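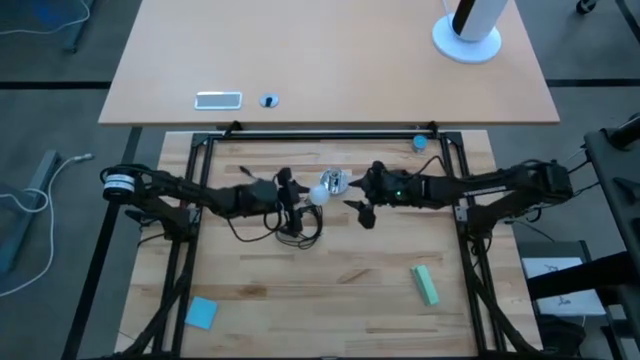
Kevin Betancur wrote to us after the first edition: "I followed section 4 and my top was still sticky after five days. I put the second coat the same evening. Is this the mistake, or must I take everything off and begin again?"

Yes, Kevin, this is the mistake, and no, you do not have to begin again. The answer for a sticky top is at 4.6. I have also changed the waiting times in 4.4, which were not clear enough in the old text.

4. Oiling the wooden top

This section is for solid wooden tops treated with Wulik bench oil. If your top was delivered with varnish on it, go to section 5. If you do not know which one you have, do the water test in 4.1 before you buy anything.

4.1 Water test

1. Choose a place on the top where nothing stands usually.
2. Put three drops of clean water on it and wait for 5 minutes.
3. Wipe the water and look at the place from the side, near a window.

If the wood became darker under the drops, the top needs oil. If the water stayed round and the colour is the same, the top is still protected and you can repeat the test in some months. A white ring means varnish or old wax in most cases. Do not put oil over it.

4.2 What you need

One bottle of Wulik bench oil, 300 mL
Sandpaper, 120 grit and 240 grit
A cork or rubber sanding block
Cotton cloths without buttons or zips (an old bed sheet is very good)
Vacuum cleaner with soft brush
Gloves
A metal tin with lid, with some water in it
Masking tape

One bottle is enough for 3 coats on the small top. For the long top you need two bottles, and please look that both have the same batch number on the bottom. The oil from different batches can have a small difference of colour. If the numbers are not the same, mix the bottles in a clean glass jar and use from the jar.

CAUTION: Cloths with oil can become hot by themselves and start a fire. This is true also for one small cloth, if it is folded or pressed together. Put every used cloth into the tin with water immediately, close the lid and keep the tin outside, away from the building. Never leave cloths in a rubbish bin, in a pocket or on the floor, not even while you drink a coffee.

4.3 Preparing the top

1. Take everything off the part that you will oil. Things which are fixed to the top and cannot be removed must be covered with tape at their lower edge.
2. Vacuum the top, then the edges, then the holes if there are some.
3. Wipe with a cloth which is only a little damp. Let the wood dry overnight.
4. Sand with 120 grit, always along the grain. Do not press. If you sand across the grain, you will not see the scratches now but you will see them after the first coat.
5. Sand again with 240 grit. The surface should feel the same everywhere under the hand.
6. Break the sharp edge at the front with two or three light strokes.
7. Vacuum again and wipe with a dry cloth.

Note: On tops made from narrow strips, the grain of one strip can go a little different from its neighbour. Sand in the long direction of the top and do not try to follow each strip.

Note: Dark marks from iron (screws, wet tins, steel wool) do not go away with oil, they become stronger. Remove them first as explained in 3.9.

4.4 Applying the oil

The room should be between 15 and 25 degrees, with a window a little open. Do not work in direct sun. Shake the bottle well.

1. Begin on the underside, if you can reach it. One coat is sufficient there. A top which is oiled only from above can bend with the seasons, mostly in a dry winter.
2. Pour a small quantity on the cloth. Do not pour on the wood.
3. Spread the oil thin, in a field of 510 mm width, from the back edge to the front edge. Then make the next field.
4. Put more oil on the end grain at the left and right sides. It drinks much more than the rest.
5. Wait for 15 minutes. Dry spots will appear. Give them a little oil.
6. Wait again for 15 minutes, then wipe everything off with a clean dry cloth. The top should look satin and must not feel wet when you touch it with the glove.
7. Leave the top for 24 hours. In a cold or humid room, leave it for 48 hours.
8. Rub lightly with used 240 paper, vacuum, and repeat from step 2 for the next coat.

Step 6 is the most important of this whole section. The oil that stays on the surface does not protect the wood – it only becomes gum. 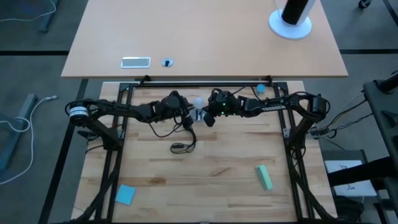
After the last coat, the top can be touched the next day, but it is not hard yet. For the first week put nothing wet on it and nothing heavy with rubber feet. Rubber can leave a mark which is difficult to remove. If you must use the top before, lay a piece of clean cardboard, and lift it every evening so the air can come to the wood.

4.5 Daily care

Wipe with a damp cloth and dry after. A drop of mild dish soap is allowed. Please do not use ammonia, bleach, or the kitchen sprays which smell of lemon. Coffee and red wine should be wiped within the hour, and glue is better left until it is hard, then lifted with a plastic scraper.

Renew with one coat each year. I do mine in November, before the Christmas orders start, but the month is not important. Tops near a heater or a sunny window may need it twice.

4.6 If something went wrong

Top is sticky: Put a little fresh oil on a cloth and rub the sticky part for some minutes. The fresh oil makes the old one soft. Wipe off everything, hard, with many dry cloths, and wait for two days. If it is still sticky, repeat once with a white nylon pad in place of the cloth. The CAUTION in 4.2 is valid also for the pad.

Spots are shiny: The oil was wiped too late there. Rub with 240 paper until the shine is the same as the rest.

Wood feels rough: Normal after the first coat, the fibres stand up. Sand lightly and continue.

Colour is not even: Wait for the second coat before you judge. Pale wood takes the oil unequally in the beginning.

White rings from cups: Rub with oil and the finest pad, along the grain.

Smell remains after two weeks: Open the room more. If the underside was oiled and not wiped, the smell stays long – check there first.

For the filling of cracks and open joints, see section 6. The tape that we recommend there has changed, so please do not use the list from the old edition.

Text: Fumiko Yoshida. Corrections to section 4 from Imani Mussa, Thursday, November 14, 2024.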